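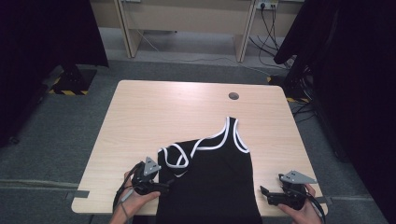 Otetti: The Long Road Home - Collector's Box

Platform: PC (Windows)
Format: Boxed edition with download code
Players: 1, or 2 in shared-screen co-op
Publisher: Britley
Item number: 531

If you played the first Otetti, you probably remember where you were when the ferry left without you. We certainly do, and we have been waiting a good long while to find out what happened next. The Long Road Home picks up the morning after, with the harbor shut, the money gone and a very long walk ahead, and it is every bit as gentle, strange and stubborn as the game that came before it. We are so pleased to be able to offer it in a proper box, the kind you can put on a shelf and take down again.

For anyone who is new to the series (and welcome, you are in for a treat), Otetti is a walking adventure with a good deal of trading, cooking and conversation along the way. You play a courier who has lost their route and has to get back across an entire country on foot, carrying other people's parcels to pay for food and a bed. There is no combat to speak of. There are goats, and the goats can be difficult, but that is as rough as it gets.

About the game

The country of Gandley is bigger this time. You cross it from the salt coast in the south to the mill towns in the north, and you can take the valley road, the ridge road or the old canal path, switching between them whenever you come to a bridge or a market. Each one has its own weather and its own people. The canal is the slow way and our favorite, mostly for the lock keepers, who will talk to you for as long as you care to stand there and who remember what you told them the last time you came through.

There are 135 parcels to deliver over the course of the story, and you won't be able to take them all in one playthrough, so don't fret if you have to leave a few behind at the depot. Some are only a letter. One is a bathtub. Weight matters, and so does how you pack your cart, but the game is forgiving about it and you can always pay a small fee to have something held for you at an inn until you come back with more room.

Cooking has been rebuilt from the ground up. You gather ingredients as you walk, you buy the rest, and you try things over the fire until something tastes right. Recipes are no longer handed to you in a list - you write them down yourself in the courier's notebook, in whatever words you like, and the notebook will find them again when you search. We have one saved as "the good soup" and could not tell you what is in it without looking.

Co-op is new to the series. A second player can join at any inn and leave at any inn, taking the part of a fellow courier with a cart of their own. It works very well for a pair with different tastes, as one of you can be off haggling in the market while the other is fishing under the bridge. Both players share one screen, which splits when you wander apart and closes up again when you meet. You will need at least one controller for this.

What comes in the box

The Collector's Box is a sturdy lift-off-lid box with a cloth ribbon for pulling up the inner tray. Inside it you will find:

Download code for the full game
Fold-out paper map of Gandley, printed on both sides
Hardcover art book, 70 pages
Blank courier's notebook with ruled pages
Set of 3 enamel pins: the lantern, the goat and the ferry ticket
Soundtrack download code

The map is a real help while you play. It shows the inns and the bridges but leaves out most of the shortcuts, so there is still plenty for you to pencil in. The art book has early drawings of the towns, a chapter on the carts and a lovely run of pages on the food. It does give away one or two places from late in the story, so you may like to save it until you have finished.

The music

The soundtrack is by Dương, the trio who also scored the first game, and it comes to you as a separate download in both compressed and lossless formats. A great deal of it was written for guitar and small pipes, and the walking themes change with your pace, so the recorded versions run longer than anything you will hear in one go while playing. The market music alone is worth having for a Sunday breakfast or a long drive.

What your computer needs

The game is fairly light and will run on most home computers from the last several years, including a good many laptops. Please check the following before you order, as we can't take back a box once the code has been revealed.

Operating system: Windows 10 or 11, 64-bit
Memory: 8 GB, with 16 GB recommended for co-op
Storage: 22 GB free
Graphics: a dedicated card with 4 GB, or a recent integrated chip on the lower settings
Internet: needed once, to redeem the code and download the game
Controller: optional for one player, at least one needed for two

Text is in English, French, German, Spanish and Vietnamese. The voices are in English only. Text size can be changed from the main menu, every button can be remapped, and there is a setting that turns off the cart's wobble, which some players find hard on the stomach.

Do I need to have played the first one?

You don't. A short recap plays when you start a new game, and you can skip it if you would like to come in fresh. If you do have a finished save from the first Otetti on the same computer, the new game will find it and a few people along the road will know you by name. Your old hat carries over too.

Ordering and delivery

The box ships flat in a padded outer carton. Orders placed before 2 p.m. go out the same working day while we have stock on the shelf. The first printing is nearly spoken for, and the next one is due to reach us in October. You are welcome to order from that second printing now, and we won't charge your card until it is packed. The contents are the same in both, apart from the ribbon, which changes from green to dark red.

Returns are accepted within 30 days as long as the seal on the code card has not been broken. If a pin or the map arrives damaged, write to us with your order number and we will send a replacement for that piece without asking for the whole box back.

You may also like

Otetti - standard boxed edition
Otetti goat enamel mug
Gandley cloth wall map, large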